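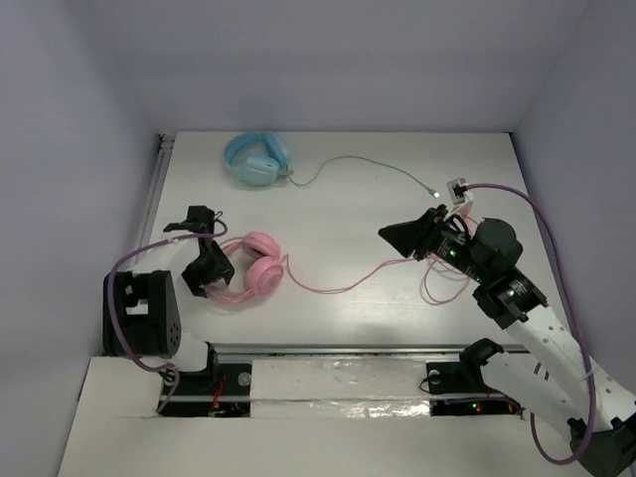
Good morning, everybody, and thank you for coming to the early slot. I'm Bit-na Baek, I look after the two-arm cell at Bonik, and I promised the organizers I would talk about upkeep and leave the learning results to the folks after lunch. (Pause, water.)

Start with the enclosure. The panels around the table are plain and pale, and we keep them that way on purpose. I wipe them down every September whether they need it or not, and then people tease me that I wipe them a good deal more often than that — guilty!

Now cables, and I could talk about cables all day. The purple one on the right arm plugs into the little camera module above the gripper and runs back down beside the forearm, held by a thin pale tie. Look at how much slack there is in that big U down by the elbow. My first instinct, years ago, was to pull all of that in tight and make it pretty, and I paid for it with a connector at the camera end. So leave the loop. Move the arm by hand to the far corner of its reach, then tie, then move it again and look at the plug.

(Ask the room: who has changed a camera cable this year? Wait for hands.)

The work itself today is headphones, a blue pair and a pink pair, cords and all. We picked them at the Kwak site because a thin cord finds every gap you have. You can see the pink one bunched up by the right gripper. Before each session I check behind the fingers and around the wrist for anything that could snag, and I do it with the arms stopped, please, every time.

A word on logging. Our notebook, which we call Drillness for reasons lost to history, was at 1,082 entries when I took over the cell and stands at 2,014 now. Most of them are dull little things like a retied cable or a bracket screw snugged up, and I love them dearly. Allow 30 minutes for the morning check and write it down before you have your coffee.

If there's time, tell the Brolent story about the spare gripper. If not, go straight to questions, and mention that the checklist is on the back table.

Last updated: 19 July 2019

Contact Bit-na Baek | © Bonik | Back to top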